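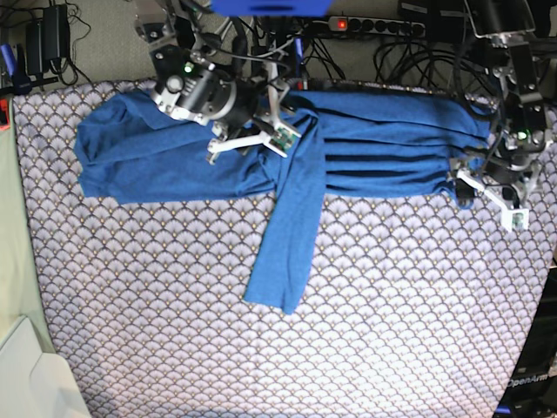 Photograph: Wiroj Thongdee

The wardrobe that pays you back

June 18, 2023

By Anong Boonchu

The message arrived while I was brushing my teeth. "Your blue top could be earning!" it said, over a picture of a stack of coins. I had not told anyone I wanted my blue top to earn. I had downloaded Stivel in May to look into it for this magazine, photographed a few things from the back of the wardrobe, and been told by the app that I was sitting on what it calls "sleeping value".

You will have heard the pitch by now. We own too many clothes, we wear hardly any of them, and somewhere out there is a stranger who would love that jumper. Sell it and you clear a shelf, make some money and save the planet a little. Stivel takes a cut. So does Stadik, its older and plainer rival, although Stadik calls it a "care fee". I asked what was being cared for and was sent a link to the help pages, where the fee was described as helping Stadik to care.

I don't doubt that second-hand clothes are a good thing. I grew up in my cousins' trousers. What I doubt is that an app with a points system and a flashing bell is the same thing as my cousins' trousers.

I put 20 items up for sale. It took most of a weekend, if you include the ironing, the measuring of armpits (buyers want the armpits) and a long argument with the app over whether a cardigan is knitwear or outerwear. The app suggested prices. They were cheerful prices, the kind an aunt would suggest. By the end of the first fortnight I had sold 2 things, a belt and a skirt, both after the buyer had knocked the price down to less than I would have spent on lunch. I then walked to the post office, queued, and bought a roll of tape.

The app's monthly summary congratulated me. It didn't mention the tape.

Stivel's people will say I gave up too soon, and they did say it, in an email with three exclamation marks. The keen sellers, they told me, post every day, answer within the hour and "refresh" their listings at weekends. I have had jobs that asked less of me. A woman I spoke to at a clothes swap in Leeds had done all of this for the best part of a year and had 124 sales to her name. She showed me the total on her phone and asked me to guess what it came to per hour. I guessed too high, twice.
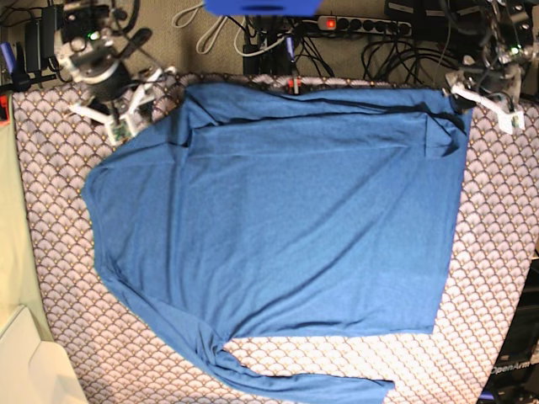 She had stopped by then, or mostly. What bothered her was less the money than what happened to her own shopping. Every sale left a little balance sitting in the app, and the app would much prefer that you spent it there. She bought a coat, then another coat. Her wardrobe was as full as when she started — only now it was full of other people's mistakes as well as her own.

This is the part I would like to see someone look at properly. The green claim depends on each second-hand purchase taking the place of a new one. If I buy a used shirt and so leave a new one on the rail, fine. If I buy a used shirt since it was cheap and it was midnight, then a van has driven a shirt from one full cupboard to another. Stivel publishes a running total of clothes "saved", and when I asked how it worked out which ones would otherwise have been thrown away, the answer was that all of them were counted. My belt was saved, apparently. It had been hanging quite safely on a door.

Then there is the newer crop. Paisan will send you a bag, take everything off your hands and sell it for you, keeping 40 per cent of whatever it makes. That sounds fair until you read on and find that anything unsold after the set period becomes Paisan's to "rehome". I asked where. Partners, they said. I asked which partners and have heard nothing since.

Gredex goes further and tells you what your clothes will be worth before you buy them. You scan the label in the shop and up comes a resale score, so that you can treat a new jacket as a sort of investment. I tried it on a busy Saturday and found it had something encouraging to say about nearly everything I pointed it at. A plain raincoat got a thumbs up. It is a clever way to make spending feel like saving, and I notice that several of the shops it works in are also paying to have it there.

My mother, who has never used any of these, has a different system. She wears a thing until it goes at the elbow, mends it, wears it in the garden, and then cuts it up for dusters. There is no bell on it and no one takes a fee. I can't see how you would get anyone to put money into it, which may be why we hear so little about it.

I took down the rest of my listings last week. The app asked if I was sure, then asked again, then offered me a free "boost" for the blue top. I've got it on now. The cuffs have gone a bit, but I wear it more than I did before I tried to sell it.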